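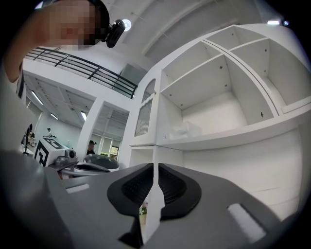

The railing on the upper level and the lights below.

May 1, 2019

I have started the psalms again this morning. The first of the month is the easy place to begin, because the old prayer book divides them over thirty days, a set for the morning and a set for the evening, and then sends you back to the beginning. The first morning takes you up to Psalm 5. It is a gentle start. They are all short and you can be through them before the kettle has boiled, if you are that sort of reader, and I'm afraid I have been.

I began doing this last August, when we were between ministers at the chapel in Vurkcombe and the midweek service had stopped. I missed it more than I had expected to. I am not good at making up my own prayers. I start well enough and then find I am thinking about the car. Having the words set down in front of me was a relief, and I liked the idea that someone else had decided which ones.

My copy is a small black one from the second-hand bookshop in Lundton. The print is poor and the spine went in the first week, so it lives in a freezer bag. I did try a modern version for a while, and it is clearer in places, but I kept going back. I don't think the old one is holier. I had just got used to where the lines turned.

The hardest thing to get over was saying words that had nothing to do with how I felt. On the fourth evening you get Psalm 22, 'My God, my God, look upon me; why hast thou forsaken me', and the first time I said it I had spent a very pleasant afternoon in the garden. It felt like reading someone else's post. I very nearly skipped on to the next one, which is the one about the shepherd and which everybody knows. I read it in the end because it was on the page.

A few months on I had a bad winter, which I won't go into here, and the fourth came round again. This time the words were about the right size. I don't want to make too much of it. Nothing happened, and I slept no better. But I was glad they weren't new to me, and I thought of whoever else might be reading them that night – hospital chaplains, nuns, people on their own in kitchens. Some of them must have needed those words back when I had been so cheerful with my beans. I have felt differently since about saying a psalm that doesn't fit. It probably fits somebody.
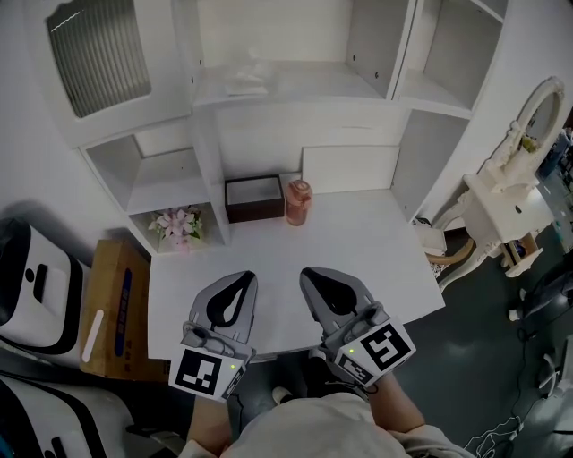

The cursing ones are another matter. I still don't know what to do with the end of Psalm 137. I have heard it said that it is better to bring your anger to God than to carry it about, and I can see that, but the anger in that verse isn't mine and I don't want to borrow it. At present I read it silently, and slowly. Some books put those verses in brackets so they can be left out. Mine doesn't, and I think on the whole I would sooner have them there to be bothered by.

Then there is Psalm 119, which runs from the evening of the twenty-fourth to the evening of the twenty-sixth. It has 22 sections, one for each letter of the Hebrew alphabet, and to begin with I dreaded it. It says nearly the same thing all the way through. The bus has helped. I take the early one along the Sodent valley when I am working in Lundton, and the morning portion lasts from the Bowen turning until the first roundabout. I have come to like it for being so even. You can lose your place and not have lost much.

Psalm 72 has become one of my favourites, which I would not have guessed. It comes on the fourteenth, in the morning. It is a prayer for a king, and what it asks is that he will look after the poor and rain down like water on the grass. At the end is a line saying that the prayers are ended, though you are not quite halfway through the book. There are plenty more to go. I always smile at that, then put the book back in its bag.

A few practical things, as a couple of people asked after my last post. I miss days. When I do, I don't try to catch up, I go to whatever date it is. I did try catching up once and spent an evening racing through 2 days' worth with one eye on the clock, and I can't say it was prayer. In months with thirty-one days you repeat the thirtieth, which ends on praise and is no hardship. I read aloud if I am alone in the house and move my lips if I am not. Psalm 78 takes up a whole evening by itself, so don't start it late.

We have a minister at Vurkcombe again now and the midweek service is back, at half past ten, with coffee after. I have kept the psalms going as well. Tonight it is six, seven and eight.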